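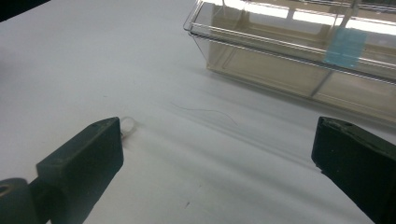
Greiferfinger, ein durchsichtiger Ring und eine Kunststoffbox auf weißer Tischplatte.

Der Tisch gehört zum Protokoll

Wer mit Handgreifern Bewegungen für Roboter aufzeichnet, redet gern über Kameras und Rechenleistung. Bei Flolier beginnt die Hausregel mit der Arbeitsfläche. Drei Seiten ist sie lang, und seit Juli gilt sie für alle Plätze, an denen Kleinteile gegriffen werden.

Geschrieben hat sie Wing-sze Chuang, die dort die Datenqualität verantwortet. Auslöser war eine Serie von 1377 Aufnahmen mit dem Projektnamen Ruvness. Bei der Durchsicht mussten 400 davon aussortiert werden. »Die Bewegungen waren in Ordnung«, sagt Chuang. »Aber auf dem Tisch lagen Sachen, die in keiner Aufgabenbeschreibung standen.«

Klare Teile auf heller Fläche sind ein Fall für sich. Von einem transparenten Ring bleibt auf Weiß oft nur eine dünne graue Kontur, und ein feiner dunkler Strich daneben, ein Haar oder ein Faden, kann auffälliger sein als das Teil selbst. Die Regel verlangt deshalb, dass jedes durchsichtige Objekt vor der Aufnahme im Protokoll genannt wird, mit Material, soweit bekannt. Ist das Material unklar, steht dort »unklar«. Raten ist nicht erlaubt.

Für Behälter gilt Ähnliches. Glanzstellen der Deckenbeleuchtung auf klarem Kunststoff verdecken, was in einer Box liegt. Flolier lässt solche Reflexe zu, sie kommen in jeder Werkstatt vor. Im Protokoll wird aber vermerkt, ob der Inhalt zur Aufgabe gehört.

Die Finger werden nach jeweils 3000 Griffen geprüft. Kratzer und helle Punkte auf der Oberseite sind zulässig. Veränderungen an der Innenseite der Spitze führen zum Tausch, auch mitten in einer Serie, und die Serie bekommt dann eine neue Nummer.

Gewischt wird vor jeder Schicht und nach jedem Teilewechsel. Am Montag kommt eine Kontrolle bei Streiflicht hinzu, die wenige Minuten dauert. Beim Zulieferer Urkero, der die Regel übernommen hat, gab es darüber anfangs Streit. Man einigte sich darauf, Flecken in der Platte zu dulden und lose Fremdkörper zu entfernen.

Eine zweite Fassung ist in Arbeit. Sie soll auch farbige Unterlagen regeln, die Chuang bisher nur für Versuche freigibt.

Kontakt zur Redaktion | Impressum | © Raju Verlag | Nach oben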